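Visit report: garment handling area, Wullerard site, 14th September

The Grokance open day covered two buildings. Hall 9 has the textile handling stations, and that was the part I had come for. Entry was by badge, with a short safety talk at the door.

The first station deals with hanging. Stock is mixed T-shirts, plain and printed, on plastic hangers in several colors. The rack is a plain chrome bar over a tiled floor, and the hanger goes in through the neck opening, one shoulder at a time. A large print makes it easier to tell front from back.

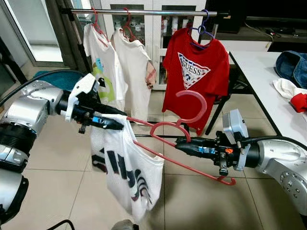 Wemska supplies the racks for the site. The handout lists the bar at 1052 mm, which is short for a full batch but fits the floor plan. Hanger stock has been mixed since June – the site is using up what it has before ordering a single type.

Table work follows the same order each time: lay the garment out, free the hem, pull the side folds flat, then bring in the hanger. Heavier pieces take up a lot of the surface, and two side by side leave little room to turn either one.

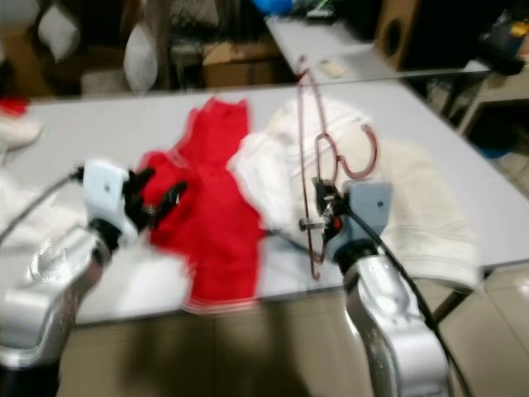 Sikder, which runs the second building, prefers one garment per table. Its sheet gives a table depth of 674 mm. I asked for the folding procedure as well and was told it is under revision. The tour ended at station 11, with parking validation at the front desk.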